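4.2 Produce on a soft surface

We come now to the part of the study that gave us the most trouble and, we will admit, the most pleasure. The tidying and wiping tasks in Section 4.1 all take place on surfaces that stay where they are. A table does not sink when something is pressed into it, and a shelf does not slope toward whoever happens to be leaning on it. A good deal of ordinary housework is less cooperative than that. People fold laundry on the bed, empty shopping bags onto the sofa, and sort things on whatever flat area happens to be free, and a machine that wants to be useful in a home will sooner or later have to do the same.

For this reason we set part of the handling work on a made bed. The task is easy to say: pick up one piece of fruit or one vegetable, lift it clear of everything near it, and set it down in the dish, plate or tray named in the instruction. We collected 1,225 human demonstrations with hand-held grippers, in the manner described in Section 3, and kept 594 robot trials for evaluation. The demonstrations came from the furnished rooms at Pledbridge, and the robot trials were run afterward at Vosthorpe on bedding of a similar weight. Figure 3 is taken from the demonstrations.
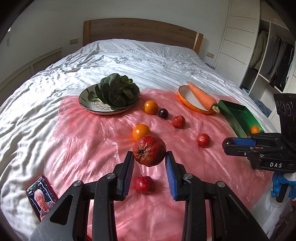
Sixten Haugland

Figure 3. A pomegranate held between the fingers of a hand-held gripper, just above the bed. Other produce rests on the pink plastic sheet and in the dishes.

Readers who have not spent much time with grippers may wonder why a pomegranate deserves so much attention, so let us say a little about it. Fruit of this kind is wide for its height, and the fingers have to open a long way before they can come down on either side of it. On a crowded sheet, wide fingers are a nuisance. In Figure 3 there is a small red apple on the bed right beneath the pomegranate, and an orange just behind it and to the left. Coming back down along the same line would mean landing on the apple. A person steers around this without a thought. Our trained policy, in its first version, very often did not, and we have many recordings of it lowering one fruit patiently onto another.

The bedding brings its own difficulties. A quilted comforter has wrinkles deep enough to turn a round object, and the plastic sheet laid over it is glossy and translucent, so that the creases of one can be confused with the creases of the other. The depth estimates suffered badly here. Marlene Rieger, who ran most of the Vosthorpe trials, noticed that the policy would sometimes close its fingers a little too high, as though a fold in the plastic were the top of the fruit, and then lift away with nothing in its grasp. Adding a short pause before closing helped with this more than any change we made to the network, and we are a little embarrassed at how long it took us to try it.

Shape mattered more than weight. Oranges, apples and plums were the friendliest items in the set. They are nearly round, they fit comfortably between the pads, and a grasp that is slightly off center will usually settle itself. The carrot was harder, as long things are, and it had a habit of swinging around one end when lifted. Leafy greens were hardest of all. A bunch has no firm outline, and a grip that feels secure may be holding only a few outer leaves while the rest slides free. We scored a bunch as moved only when all of it arrived.

We should also say something about the second gripper. Some demonstrations were made with two of them in play, and these proved more useful than we had expected, even for jobs that need only one. The learner sees another tool entering from the side, sees that it belongs there, and is less inclined to treat it as one more object to be picked up. In the earlier kitchen study at Kröger, where all the demonstrations were one-handed, a second arm in view was enough to make the policy hesitate, sometimes until the trial timed out.

Can a machine clear the groceries off a bed, then? With round fruit and plenty of space, we would say yes, slowly, and with someone in the room. With greens, or with fruit lying close together, we would not yet leave it alone. Of the 594 trials, 49 were stopped by hand, nearly all of them when a finger caught the plastic sheet and began to drag everything along with it. A person who feels the sheet tug simply lets go and starts over. Our policy has no sense of that tug, and the wrist sensor we borrowed from the Brurau setup was too coarse to supply one. We return to this in Section 5, where the same trouble appears with tablecloths.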